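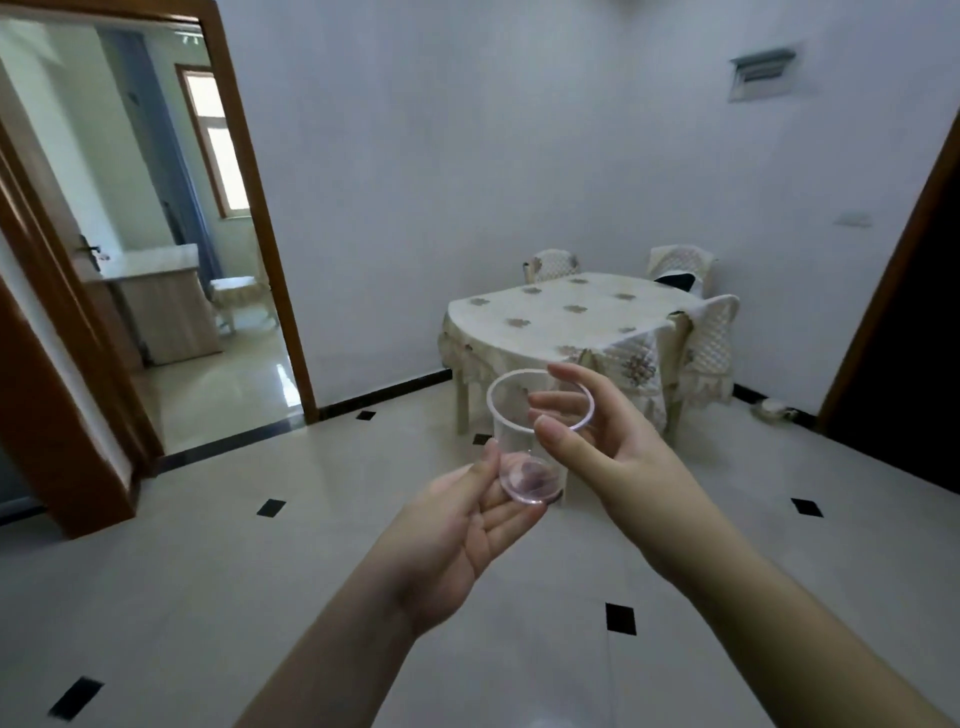 Checking a clear plastic cup before clearing the table. Thin-walled cups are on our list of test objects.

How to budget for a first home-help robot arm

Caoimhe Ó Flaithearta, Brerkwood
Updated 20/07/2020

These are the steps we followed when Brerkwood planned its first arm for table clearing in shared houses. They should suit any small organisation buying one arm and one gripper.

Step 1. Write down the jobs

List the jobs you want done and the objects involved in each. Our first list said "clear the table", which was no use to a supplier. The second named the objects: clear plastic cups, plates, cutlery, cloth napkins. Clear cups went at the top. A depth camera can have trouble with transparent plastic, and a thin wall will bend under a firm grip. If a cup has to be tilted to check for residue in the bottom, put that down as a separate job.

Step 2. Look at the rooms

Visit each room with a tape measure. Record:

Table height and the gap between the table and the wall
Chairs, and whether they will be pushed in
Tablecloths with a skirt that hangs over the edge
Floor type, including glossy tile
Doorway widths, if the base has to move between rooms
The nearest power point

Loose fabric matters more than we expected. A hanging skirt can catch on a mobile base, so allow for a base with covered wheels or plan to pin the cloth up.

Step 3. Split the budget

Use separate lines for the arm, gripper, camera, base, installation, training and spares. Gediminas Vaher, who did our costing, also added a line for test objects. We bought 200 cups for trials and had used most of them by March. Buy the same cup the house uses, as wall thickness varies between brands.

Step 4. Ask for quotes

Send the object list and room notes to every supplier. We wrote to 7 and got 4 full quotes. Ask each one:

What is the lowest grip force the gripper can hold steadily?
Are soft fingertips included, and what does a spare set cost?
Is the software licence yearly or one-off?
Who pays freight if a part goes back?

Trikberg and Gellach both priced the fingertips separately, so check the totals cover the same items before you compare them.

Step 5. Book a trial

Ask to see the arm handle your own objects. Merike Sakalauskas ran ours and kept a plain tally of cups held, dropped and crushed. Leave the deposit until you have those results in writing.

Next page: Service contracts and spare parts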